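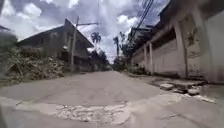
Prilstead training centre open day
02/01/2019

The centre opened its doors to jobseekers and local employers for the first time since the new apprenticeship funding was agreed. I went along for the morning session, which started half an hour late while the registration desk sorted out its name badges.

The building used to be council offices. Most of the ground floor is now workshops, with classrooms and an advice desk upstairs. Staff took us round in groups, beginning with the electrical bays, where first-year trainees wire up practice boards before they are sent out to a firm.

Two companies have signed up to take people so far. Tedesco, which fits out shops and small offices, has offered 30 paid placements lasting six months each. Brurnix wants fewer people but will keep them for the full two years of an apprenticeship. Both had stands in the main hall, and both said they were short of applicants over 25.
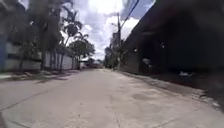 The funding talk came after the coffee break. An employer taking on a trainee can claim a grant of £2000, paid in two parts — half after the first three months and the rest on completion. Several of the smaller firms in the room said the second payment came too late to be of use to them. The speaker agreed to pass that on but would not say whether the terms could change before the next review in May.

There were also questions about travel. The early bus does not reach the centre before eight, and a placement on the far side of town means two changes. A travel pass is available for the first six weeks only. After that trainees pay their own fares out of their wage.

I spent the last half hour at the advice desk. Staff there use a matching system called Skesico, which takes a short work history and lists the courses that fit it. Mine suggested warehouse supervision and bookkeeping. The waiting list for bookkeeping is already full until the summer, so I put my name down for the other one and picked up the forms on the way out.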